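The planner that wants a second opinion

Votow sells software that decides where a robot arm should put its fingers, and it sells it with some confidence.

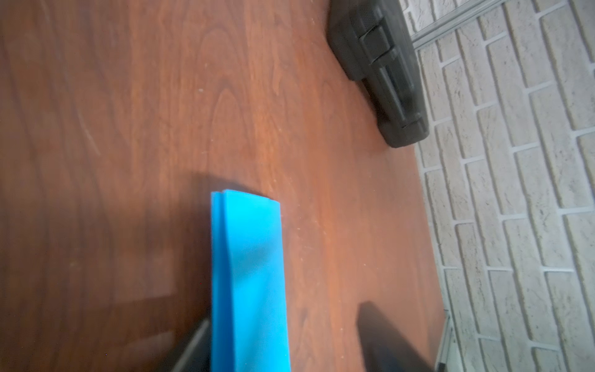
I went in expecting to hear that the hard part was solved. The company's lead engineer, who agreed to talk if I left names out of it, did not quite say that. "Grasping is solved for the things you've already grasped," the engineer said. "I'd put that on the website, but I don't run the website."

The product is called Hadia. It takes the view from the wrist camera, guesses at the shapes on the table, and scores a list of possible grips. The arm tries the best one. The version released in September was trained on 3,000 recorded grasps, a number that appears in large type in the brochure. I asked how many of those had been failures.

"Fewer than I'd like. People stop recording when it goes badly. You get a very cheerful data set."

Shadows came up before I could ask about them. An older build would now and then treat a dark patch on a tabletop as part of the object next to it and open the gripper too wide, or pick a center point out in bare wood. The fix was a second check that compares the outline over several camera positions. It costs time. "We went from one look to 3 looks," the engineer said. "Sales was not happy with me."

And does it work? "On our tables."

That answer bothered me more than it seemed to bother anyone else in the room. A strong woodgrain, I was told, gives the tracker plenty to hold on to, and a plain white bench gives it almost nothing. Customers tend to have plain white benches. When I pointed this out, the reply was that Romaniuk, the calibration tool that ships alongside Hadia, can be run with a printed pattern taped down. So the customer tapes down a pattern. I wrote that in my notebook and underlined it.

Noltix, which makes a rival planner, claims its system needs no calibration at all. The engineer laughed for a while. "Ask them what happens when somebody bumps the camera mount."

I did ask. After 6 emails I had 2 replies, both of them links to the same video.

What I liked at Votow was the log viewer, a dull gray window that lists every grip the planner rejected and the score it gave. The engineer scrolled through it for most of our last half hour, stopping at the bad ones. "This one it was sure about. Look at that score. I still don't know why."

I asked whether buyers get to see the log viewer.

"It's in the settings. You have to turn it on."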